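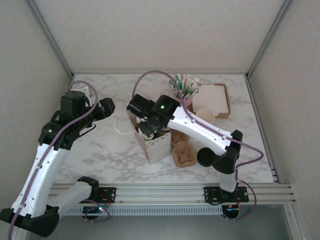

右臂夹爪伸进纸袋口，左臂待命。两条臂都装在台面前沿的铝型材上。

在共享工坊里搭一个双臂小工位：能省的步骤和不能省的步骤
2019年2月24日

先泼点冷水。网上双臂机器人的演示视频我看过不少，叠衣服、倒咖啡、收拾桌子，配乐都很好听。视频里从来不拍的是：夹爪第二十几次把纸袋推倒，线缆缠在腕部，电源保护跳闸，然后有人把道具重新摆一遍。如果你是冲着“周末搭好，周一让它帮我打包外卖”来的，我劝你把钱留着。

如果你只是想有一个稳定、能反复试验、坏了也修得起的台子，下面的步骤可以照着做。我这一套是在 Taltham 工坊的公用区里搭的，臂是 Brarell 的套件，控制软件用 Perrin，型材从 Bedberg 订。没有哪一样是我特别推荐的，后面会说为什么。

开工之前

你需要两条一样的臂。店家会告诉你左右两边可以混用不同型号，软件“都支持”。支持的意思是能动。两条臂关节限位不同，减速比不同，你写的每一段程序都要留两份参数，改到后来自己都不记得哪份是新的。买一样的。

预算方面，我给自己定的上限是 2,000，最后没守住。超出的部分几乎全在不起眼的东西上：螺母、角件、线缆、备用夹爪指。型材本身倒不贵。

工具清单不长：
内六角扳手一套，要球头的
直角尺，越大越好
水平尺
游标卡尺
剥线钳、压线钳
万用表
螺纹胶，低强度的那种
理线用的魔术贴带，别用扎带，理由见第五步

第一步：搭框架

框架就是一个前面敞开的盒子：背面一块板，左右各一块板，后面两个角用铝型材立柱撑住。前沿横一根带槽的型材，臂就装在这上面。

很多教程会让你先把四周立起来再装横梁。我试过，装到最后发现横梁两端差了一点，只好全部松开重来。我的建议是先把底框和前横梁在地上拼好，量两条对角线，相等了再锁紧，然后才立柱子。对角线不相等就别往下做，后面任何一步都救不回来。

横梁要选宽一点、槽多一点的型材。单槽的装得上，受力以后会扭。臂伸直、末端挂上夹爪时，底座那里的力矩比你想的大得多，Brarell 说明书里那张受力图画得很乐观，我拿尺子量过，手压一下夹爪，单槽横梁的前缘肉眼就能看出来在转。

T 型螺母有两种：从端头滑进去的，和从槽口直接放进去转一下的。后一种省事，也会松。底座位置一律用前一种，哪怕意味着忘了放一个就得拆端头。我忘过，拆了，骂完继续用。

第二步：围板

围板用什么材料不重要，颜色和反光重要。我用浅灰，哑光。白的也行，但是灯一开容易过曝，夹爪的影子反而看不清。亮面的东西一概不要，视觉程序会把倒影当成物体，而且它很有信心。

围板的作用有人说是安全防护。别信。它挡得住滚走的杯盖，挡不住一条走错路的机械臂。真正的防护是急停按钮和限速，见第六步。围板的用处是让背景保持不变：工坊里总有人走动，今天墙边靠一块木板，明天换一辆自行车，程序在哪天失灵你根本查不出来。

前面不要封。我见过有人四面全封再装门，漂亮，每次换道具都要开关门，一下午就烦了。

第三步：台面

台面要平，要硬，要固定死。我选了白底带灰纹的大理石纹样，现在对这个决定半信半疑。好处是看上去像一张真的柜台，道具摆上去不突兀。坏处是那些斜着走的灰纹，在边缘检测里偶尔会被认成一条边。纯色台面会省心一些，但如果你的程序只能在纯色台面上工作，那它离能用也还远。两头都有道理，你自己挑。

台面前缘要和横梁对齐，高度差尽量做到零。夹爪贴着台面去抓扁的东西时，会从横梁上方经过，高出来一点就会蹭。

装好以后放水平尺，横着、竖着、斜着各看一次。然后拿一个圆的东西放在中间，松手。滚了就回去垫。

第四步：装臂

每条臂的底座下面有一块黑色安装板，安装板锁在横梁上。顺序是这样：

先把安装板装到横梁上，螺丝只拧到手感有阻力。
再把臂装到安装板上，这时候请一个人帮你扶着，断电的臂是软的，会自己倒下去。
把两条臂摆成左右对称的姿势，目测左右间距。
间距满意后，从安装板中间的螺丝开始往两边锁。
全部锁完再涂螺纹胶，一颗一颗退出来涂，别一次全退。

间距怎么定，没有标准答案。Perrin 的文档里给过一个推荐值，我照着装，结果两只夹爪在台面中央够得着，靠后角落就够不着了。往中间挪，角落更远；往两边挪，中间交接的区域变小。我的办法很笨：用硬纸条剪成臂的长度，钉在底座位置上转一圈，看看能画到哪里。花一点时间，比装好了再挪便宜。

还有一件事要提前想：肘部往哪边折。臂收回来的时候肘会向外、向前伸出去，占的地方很大，左边那条臂的肘几乎总是伸到台子左前方的外面。台子旁边如果是过道，你得把过道让出来，或者限制关节范围。在共享工坊里这件事比技术问题更难谈。

第五步：走线

这一步我做了三遍，所以写得长一点。

线缆从控制板出来，沿着臂走到夹爪。听起来很简单。问题在于臂的每个关节都在转，线必须在每个关节留出余量，余量少了会被拉断，多了会挂住东西。

第一遍我照着套件里的照片，把线紧贴着臂绑好，整整齐齐。腕部一转，插头直接被拔出来。

第二遍我留了很长的余量，垂在下面。夹爪往下伸，线圈先碰到台面，把一个杯子扫了下去。

第三遍，也就是现在这样：线夹在前臂上，到腕部时往上拱一个弧，从夹爪上方绕过去。弧在上面，就不会先碰到桌上的东西。样子很难看，像提着一根跳绳，但它活得最久。右边那条还在肘的外侧多留了一圈，然后才往下走到横梁下面的电路板。

我用的是紫色的线。颜色随你，只有一个要求：别和道具、台面、围板同色，否则视觉那边又有得吵。

魔术贴带比扎带好，因为你一定会重做。扎带剪一次就会有一次剪到线皮的机会。

绑完之后不要通电，先用手把每个关节慢慢推到两端极限，一边推一边看线。每个关节都要推，别偷懒只推肩和肘。腕部转动的角度最大，也最容易被忽略。

电路板挂在横梁下方，每条臂一块。放在下面有两个好处：臂碰不到，指示灯蹲下就能看见。坏处是灰会掉进去，螺丝也会掉进去。我掉过一颗，幸好没通电。有条件就在上面加一块遮挡，没条件就养成拧螺丝前先断电的习惯。

第六步：第一次通电

只接一条臂。台面上什么都不要放。

用万用表量一下电源输出，再插电路板。看指示灯，然后对照你手上那一版说明书看颜色的含义。Brarell 的说明书改过版，我手里印的和网上下载的对不上，最后是靠试才弄清楚的。所以我不在这里写哪种颜色代表什么，写了多半会害人。

软件里先把速度限到最低，把力矩上限也压下来。然后一个关节一个关节地动。注意方向：软件上写正，臂应该往哪边转，你要在纸上先写好，再去点。方向反了就停下改配置，别想着“记住它是反的就行”。你记不住。

急停按钮要放在手边，接在电源上，别接在软件里。Perrin 界面上有一个很大的红色停止键，我按过，它要等上一条指令走完才停。这种设计我不评价，反正我另外接了一个实体的。

一条臂没问题了，断电，换另一条。两条都单独走过之后再一起接。

第七步：对零和标定

每条臂都要回零位。套件附的对零方法是把关节推到机械限位，然后按一个键。问题在于每次推的力气不一样，限位处有弹性，零点就跟着飘。我的做法是做一个小卡块，把关节卡在固定位置再对零。卡块用什么做都可以，只要两次放进去的位置一样。

然后是相机。相机固定在台子上方或者侧面都行，关键是支架要和框架连在一起，别夹在旁边的架子上。工坊里的架子会被人碰，碰了也不会告诉你。

标定程序让我采 27 个点。采满了，误差报告显示一个非常漂亮的数字。我拿夹爪去点台面上画的十字，偏了一个指头那么宽。后来才发现，那个数字算的是它自己拟合得好不好，和真实位置没什么关系。所以标定完一定要自己验：在台面四角和中间贴小十字，让夹爪去点，拿尺量。报告里的数字看看就算了。

第八步：道具

我做的是一个模拟咖啡店打包的任务：纸袋立在台面中间偏左，旁边放吸管、餐巾纸、小纸杯、杯托和杯盖，让臂把东西装进袋子。选这个任务是因为道具便宜，坏了不心疼。它们的难度差得很远，挑的时候心里要有数。

纸袋最麻烦。白色纸袋本身轻，袋口软，夹爪进去碰到边，整个袋子就歪。有绳提手的更糟，绳圈会朝外翘，夹爪有机会钩住它。可以在袋底垫一点重物。有人觉得这是作弊，我觉得现实里的店员也会先把重的放进去。

杯托次之。纸浆压的杯托形状不规则，表面粗糙，夹是夹得住，问题在于夹哪里。夹边缘，整个会翘；夹中间，手指下不去。

杯盖是黑色的，圆的，平躺在台面上时非常扁，平行夹爪从上面下去基本没有可抓的地方。我试过让它先把盖子推到台面边缘再夹，推是推过去了，接着就掉下去了。目前没有好办法。

吸管连包装插在一个杯子里，散开成一把，单根抽取的成功率低得让人不想记。餐巾纸叠在纸托盘里，夹一张和夹一沓对夹爪来说没有区别。

小纸杯最容易。如果你看到哪个视频里全是抓纸杯，你就知道为什么了。

第一次试的时候，一次只放一样东西。能稳定抓起来了，再加第二样。别一上来全摆上，失败了你分不清是看错了、够不着，还是撞到了别的。

第九步：让它往袋子里放东西

动作拆开来写：移到物体上方，下降，合拢，抬起，移到袋口上方，下降，松开，抬起。每一段之间停一下。看着慢，但是哪一段出错一眼就知道。

下降到袋口里面的深度要留余地。伸得太浅，东西搭在袋口上；太深，松开时手指张开会撑到袋子两侧，抬起来时把袋子一起带走。我是从浅的开始，每次往下调一点，直到东西能自己落到底。

合拢的力也要一点一点调。Perrin 里夹爪力度是一个 0 到 128 的数，没有单位，说明里只写“按需调整”。我问过客服这个数对应多大的力，得到的回答是这取决于应用场景。那就自己试，从小往大试，纸杯瘪了就退回来。

另一条臂在这个阶段让它停在自己那一侧，抬高，张着夹爪，什么也别做。双臂配合听起来诱人，一条扶袋子、一条放东西，我也想要。但在单臂能稳定完成之前就上双臂，等于把两份毛病叠在一起找。

常见毛病

臂在某个姿势抖：先查安装板螺丝，再查横梁有没有扭，最后才去调参数。我有一次调了整晚参数，第二天发现是一颗螺丝没锁。

夹爪偶尔不响应：把腕部的插头拔下来重新插。如果好了，说明线还是太紧，回到第五步。

早上准，下午偏：看看灯。窗边的工位尤其这样。十一月那阵子天黑得早，我的程序一到傍晚就开始乱抓，装了固定的灯以后好多了，但也没有全好。

两条臂互相撞：软件里的避碰功能默认是关的，要自己打开。打开之后它会在一些明显撞不到的地方也停下来。我的折中办法是在台面中间划一条线，同一时间只允许一条臂过线。

纸袋总是倒：换一个袋子。真的，有些袋子底就是不平。

值不值得做

我用版本 2 的控制板，这套台子搭到现在，还不能连续装好一整袋。单件放入时好时坏，取决于是什么东西、怎么摆、灯怎么样。把它当成学机械装配、走线和标定的练习，我觉得值。把它当成能替人干活的机器，以我现在看到的情况，不值。

套件厂家的页面上写着“开箱即用”。箱子我是开了。

下次准备改的地方：横梁下面加防尘遮挡，夹爪指换成薄一点的再试一次杯盖，还有把台面换成纯色跑一轮对比。型材图纸和卡块的尺寸放在 Taltham 工坊公用电脑的共享文件夹里，要用自己拿，改了请另存一份，别覆盖原来的。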